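# Capítulo 4. Normas de trabajo en células con dos brazos

Una célula con dos brazos exige reglas que no hacen falta cuando hay uno solo. Los volúmenes de alcance se solapan, las paradas tienen que coordinarse y el operario debe saber en todo momento qué consola gobierna cada brazo. En este capítulo se estudian las normas internas que un taller o un laboratorio necesita antes de poner en marcha una instalación de este tipo, y se deja para el capítulo 5 el cálculo de distancias de separación.

Al terminarlo, el lector podrá:

- redactar una hoja de zona para una mesa compartida;
- fijar el orden de las comprobaciones previas al movimiento;
- distinguir entre parada de emergencia, parada de protección y pausa de programa.
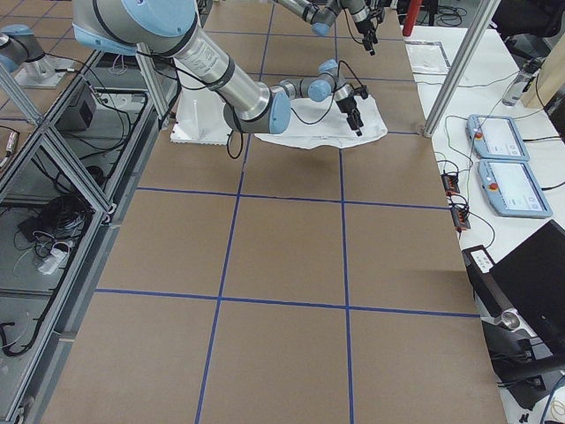
La delimitación de la superficie es el primer punto de la hoja de zona. Cada casilla recibe un código, y en ese código se apoyan tanto el programa como las instrucciones escritas para el personal. El material es lo de menos: la cinta azul sobre papel marrón cumple bien, siempre que las líneas se distingan del fondo y de la pieza, en este caso un paño blanco. Las consolas quedan en una mesa contigua, cada una con su pulsador rojo de parada, y la hoja debe indicar a qué brazo corresponde cada una. El procedimiento de Drurnarholm, redactado por Effie Halliday y revisado por Ruaridh Nisbet, añade una regla útil - ninguna consola se apoya sobre la superficie de trabajo, ni siquiera con los brazos parados.

## 4.1 El puesto del operario

La hoja de zona describe también el sitio desde el que se vigila la célula. Debe recoger el alcance de la mano hasta los pulsadores, el recorrido de los cables y los objetos que se admiten sobre la mesa auxiliar.

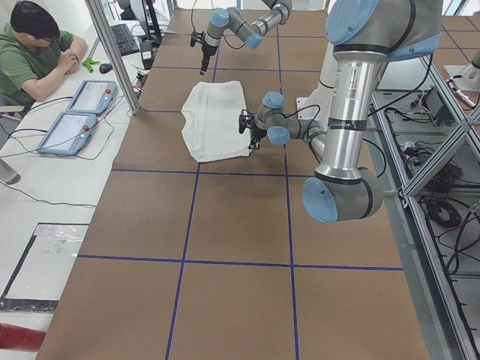

**¿Basta con pausar el programa para meter la mano en la zona compartida?**

Antes de entrar hay que llevar los dos brazos a parada segura y comprobarlo en ambas consolas, ya que una pausa de programa puede reanudarse por una señal externa.

## 4.2 Revisión de la superficie

El papel se levanta, la cinta se despega y los cables cambian de sitio. La norma interna de Nundenlow pide revisar la superficie al comienzo de cada turno y sustituir el papel cada 12 turnos, con anotación en la ficha 402. Si un borde se ondula dentro del alcance de una pinza, se fija de nuevo antes de mover nada. Los cables que pasan por debajo del papel se anotan en la hoja - un bulto de pocos milímetros altera la altura de agarre.
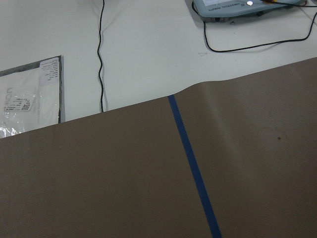 *Figura 4.3. Borde del papel, línea de cinta y cables en la mesa contigua.*

En la sección 4.3 se aplica esta revisión al caso Misto. La plantilla en blanco de la hoja de zona está en la página 74.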